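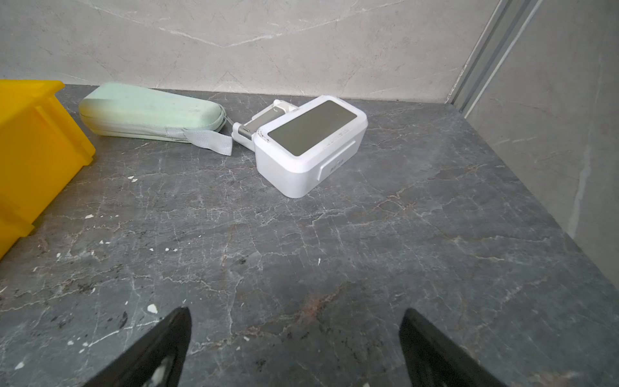
Search this blog
Search

I finished Drikilholm by Humaira Awan last night, a little after eleven, and I want to write down what I thought before I start the next one.

It's the second book in the Cestow series. The first one ran 606 pages and took me most of the summer. Drikilholm is only 204, and I read it in two sittings. If you haven't read the first book, don't start with this one. Awan doesn't recap anything, and the opening chapter assumes you remember who the ferryman is and why he can't go home.

The story picks up in the harbor town of Prenis, where Bajwa is hiding out and working in a rope shop under another name. I liked these chapters best. Very little happens. She learns to splice, she argues with the owner about rent, and a letter comes that she doesn't open until chapter 9. When she does open it the book speeds up, and I thought it sped up too much. The trial takes four pages. I went back to check that I hadn't skipped something.

My other complaint is the map. It's printed across two pages, so the whole strait disappears into the binding.

Still, I'd give it four stars. The last chapter is very good, and I won't say anything about it except that the ferryman is in it.

Daniyal Ghumman asked in the comments last month if I'd do a read-along for book three. Yes, I will. It comes out in September and the listing says 1026 pages, so I think we should go slowly — maybe a post every other week. I'd split it by parts and not by chapters, but I'm open to other ideas. Leave a comment if you want in, and tell me if you're reading in paper or ebook so I can work out how to mark the stopping points.

Next up is a short mystery my sister lent me. She wants it back by the end of the month.

Last updated: September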